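How Do They Make a Puppet Move in a Movie?

A kids' guide to stop-motion. Grab a snack, we're going fast.

Ever watched a film where a clay fox blinks, or a little felt mouse runs down the stairs? The mouse can't run. It's a doll with wire inside. So what's going on?

Tiny steps. Lots and lots of tiny steps.

First, what is a movie anyway?

A movie is a pile of still pictures shown very fast. Too fast for you to notice the gaps. Your brain sees picture, picture, picture and says "oh, it's moving."

In a normal movie the actors move and the camera just keeps grabbing pictures. In stop-motion you do it the slow way:

Move the puppet a teeny bit.
Take one picture.
Move it a teeny bit more.
Take another picture.
Keep going till dinner.

Then play them all in a row. The mouse runs!

What's inside a puppet?

Bones, kind of. Most puppets have a skeleton called an armature (say it: ARM-a-chur). Cheap ones are twisted wire. Fancy ones have metal balls and sockets, like your hip or your shoulder. The joints have to be stiff enough to stay put when you let go. Floppy puppet = ruined shot.

Think of your own arm. Shoulder, elbow, wrist. Long bits with bendy bits between them. Animators spend ages thinking about this, becuase if the elbow goes the wrong way everybody watching feels weird about it, even if they can't say why.

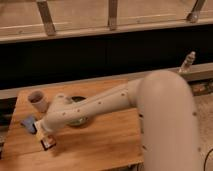
A robot arm over a wooden tabletop.

Over the arm goes foam, or cloth, or clay, or silicone. Then paint. Then hair, if it has hair. Hair is a pain. It jiggles every time you touch the puppet, and in the finished film it looks like the wind is blowing indoors. Animators call this "boiling." Some of them like it and leave it in.

What about the faces?

Two main ways.

One: squish it. Clay faces can be pushed into a smile with your thumb. Fingerprints and all.

Two: swap it. The puppet has a whole box of mouths. Mouth for "oo," mouth for "ee," mouth for "mmm." Pop one off, pop the next one on. Take the picture. A talky character might need 300 mouths! In a box with labels, hopefully.

How long does it take?

Long. Let's pretend we're making a short film called Groment, about a snail who wants to be a wrestler. (Good film. Somebody should make it.)

Groment has to cross a room. He's a snail, so that's already bad news. Say we take 57 pictures to get him from the door to the rug. Each one means: nudge the snail, check the snail, step back, click. Bump the table once and you might have to start again.

And that's under five seconds of movie, if you show 12 pictures every second. Lots of animators do. Bigger films often go up to 24, so twice as many pictures for the same walk.

A big movie can take years. There'll be lots of little sets going at once, with copies of the same puppet on different ones.

Words to know

Frame: one single picture in the film.
Set: the tiny world the puppet lives in.
Armature: the skeleton. You knew that one already.
Replacement: a swapped part, like a mouth.
Onion skin: seeing the last picture faintly on top of the new one, so you know how far you moved things.

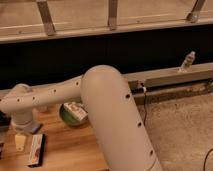 Try it yourself

You need a phone or tablet, something to prop it up, and a toy. A plastic dinosaur is fine. So is a potato.

1. Prop up the camera. Tape it down if you can. It must NOT move.
2. Close the curtains and use a lamp. Sun keeps changing and your film will flicker.
3. Put the toy at one side. Take 2 pictures so it has a little pause at the start.
4. Move it the width of your pinky nail. Click. Again. Again.
5. Get your hand out of the shot! Every time. You will forget. Everone does.
6. Ask a grown-up to help you find a stop-motion app, then press play.

Too fast? Make smaller moves. Too jumpy? Also smaller moves.

Once that works, try making your toy jump. Hint: sticky tack, a bit of thread, and a friend who can hold still. Or make it disappear. Just take it away between pictures. Film makers were doing that trick way over a hundred years ago and it still works on little brothers.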